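# Grirkstead Cell: Notes on a Bad Success Rate

28/05/2025

In February, the Zestberg team told us its pick-and-place program finished 735 of 957 simulated runs. I went back through the logs because the number looked too good. The success check was broken. It read the fingers closing as a finished placement and never asked where the part was.

The simulator is Hatarus, with three arms loaded and only the table arm under test. A run should count when the part lies inside the blue outline and the gripper has let go.
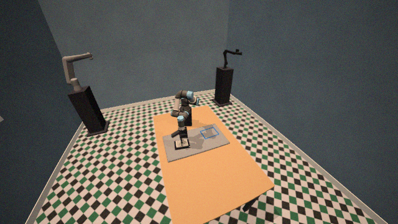
Suksawat wrote back that a loose check is normal early on and that the final report would have caught it. Maybe. The final report was going to use the same check.

The fault is a small one, and that bothers me more than a big one would. A crash stops the run and somebody fixes it. A check that says yes too early just keeps filling a spreadsheet – and people plan around spreadsheets.

The part has to end up in the marked area on the right of the gray board. 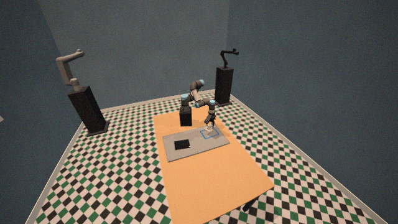
I also don't accept "close enough" as a rule. The old log has no final position for the part, so a near miss and a perfect drop get the same line of text. I reran 21 of the passed cases with position logging on, and 18 failed the stricter check. That's a small batch and I wouldn't hang a new rate on it. I wouldn't hang anything on the old one either.

Small cream-colored part, blue outline, gripper directly overhead. Position alone can't settle a case like this one, so the release has to be logged too. 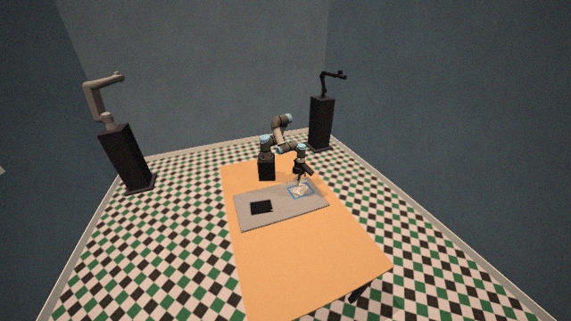 The proposed patch adds a two-second wait before the check. I'm not convinced. Waiting gives a bad grip more time to show itself, but the check still asks the wrong question.

Gripper view: a white grid panel upright between two gray fingers, with blue showing behind it and under it. 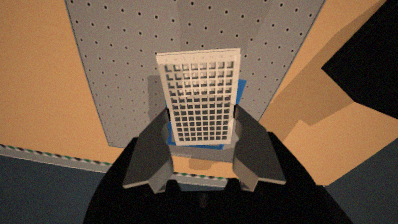

Contact readings stay in the log for now, but they no longer decide a pass. The February figure has been pulled from the Grirkstead summary, and the safety sign-off that leaned on it is on hold. Zestberg wants to move to the real arm on the old schedule. My answer is no until the full set has been rerun.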